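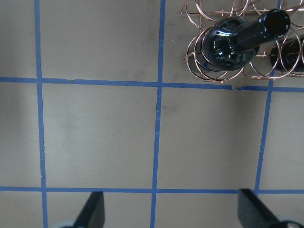 Wrist camera view, gripper open, bottle rack on the taped grid.

Skorkwood arm build: frequently asked questions

Maintained by Fitzgerald Bellamy. Mail about the build gets answered on Monday evenings. Check this page first.

What is Skorkwood?
A tabletop arm with a two-finger gripper and a camera at the wrist, built in a shared workshop. The current task is lifting a bottle out of a rack and laying it back in. Drawings and firmware settings are in the project archive.

Which parts were bought and which were made?
The joint drives are Drodis units, bought used. The controller board is a Masilela, stock except for a longer cable to the wrist. The fingers, finger mounts and base plate were made in the shop. Finger drawings are at revision 6; anything earlier has the wrong hole spacing for the present mounts.

Why is there blue tape on the work surface?
It marks squares for placing the rack. Each run in the log names the square the rack started in, so a failed pick can be repeated from the same place. The software does not read the tape.

Does the tape have to be straight?
No. Ours leans in several places and has a torn step and a gap in one strip. Rack position is measured from the base plate. The tape only gets the rack near enough for a person to finish placing it by hand.

Why a wire rack?
It is a harder case than a solid one. Thin wire passes in front of the bottle, and the reflections on dark glass are brighter than most of what surrounds them. Early detection code locked onto the highlights on the shoulder. Masking the brightest pixels before fitting the outline fixed most of that – the remaining failures come from the wire rings.

How is the wrist camera calibrated?
Print the dot target from the archive at 100 percent scale and check it with a ruler. Lay it flat, then take 32 stills from different heights and angles. Run the calibration script and look at the residual for each still. Delete the worst ones and run it again. If the result moves noticeably between the two runs, the camera bracket is loose.
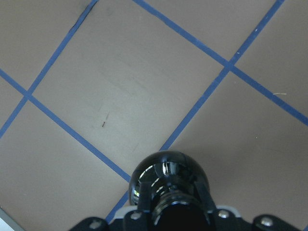

Tighten the bracket screws evenly and in a cross pattern, then repeat the calibration from the beginning. Old stills cannot be reused after the bracket has been touched.

What speed do you run at?
50 percent of the controller limit for travel, much less for the final approach. Full speed works on the bench with nothing in the gripper. With glass we have not tried it.

Can I use Trultinis instead of the stock motion planner?
Yes. Set the wrist offset by hand, as the importer drops it. Plans made without the offset look correct on screen and put the fingers short of the bottle.

The gripper closes but the bottle slips. What should I check?
Wipe the finger faces first. After that, check that both fingers meet the glass at the same time. One arriving early will roll the bottle in the rack before the other makes contact. The trim value is in the gripper settings file, one entry per finger.

Do you sell kits?
No. The finger drawings are free to copy.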